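Section 4 covers setting up a briefing file in Trovow for a foreign ministry desk or a legislative research office. Complete the account setup in Section 3 first. Screens shown in the menus are for the July release.
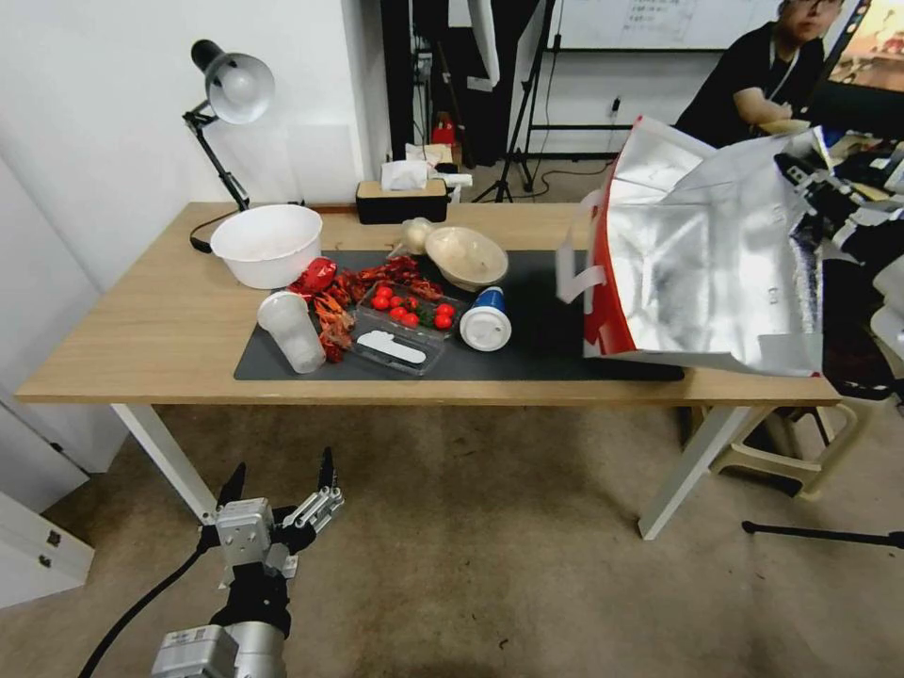

**Category: Country files**

A country file holds the leadership record, treaty list, and statement log for one government. Each desk can keep up to 106 country files open at one time.

1. Sign in with a desk editor account.
2. Select **Files > New > Country**.
3. Enter the country name as it appears in the desk's style list. Do not use short forms.
4. Under **Head of government**, enter the name and the date of taking office. Leave **End of term** blank for a sitting leader.
5. Select **Save draft**.

> **Note:** A caretaker government is entered as a separate term. Do not extend the previous term to cover it.

When a leader leaves office, close the term before opening the next one. Trovow moves open items (pending summits, unsigned agreements, unanswered notes) to the new term and marks them *Inherited*. The mark stays until an editor reviews the item.

The statement log accepts entries of up to 400 words. Longer speeches are attached as documents and linked from the entry.

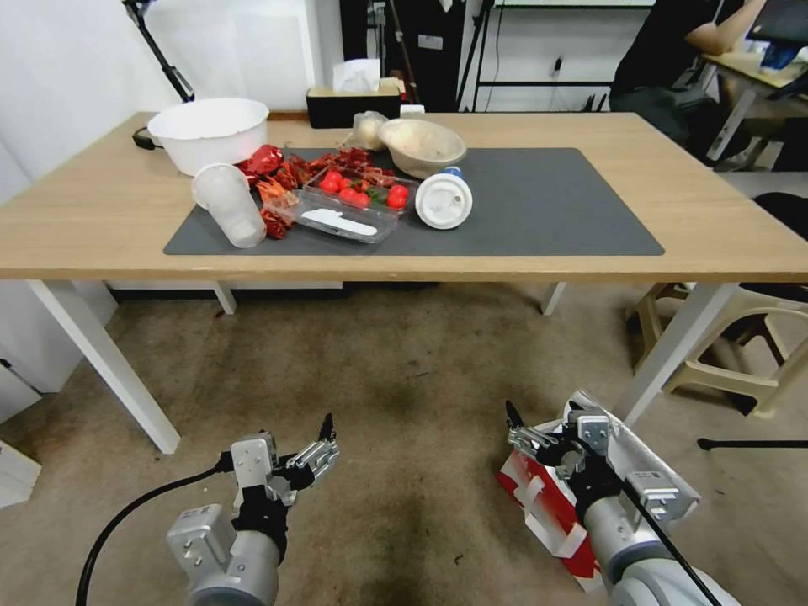
### 4.2 Linking a bilateral issue

1. Open both country files.
2. In the first file, select **Issues > Link**.
3. Choose a type: territorial, trade, security, or consular.
4. Enter the date of the last direct talks. If there were none, select **No contact**.
5. Assign a reviewer. The reviewer must not be the editor who created the link.
6. Select **Publish to desk**.

> **Caution:** Publishing overwrites the earlier version in both files. Export a copy first if the issue is cited in a briefing already sent to members.

If error 147 appears, one of the files is locked by another editor. Locks expire after 10 minutes without activity.

Requests to change the issue types go to Kwok-wai Hsueh or Telmo Arrieta at Drirkano.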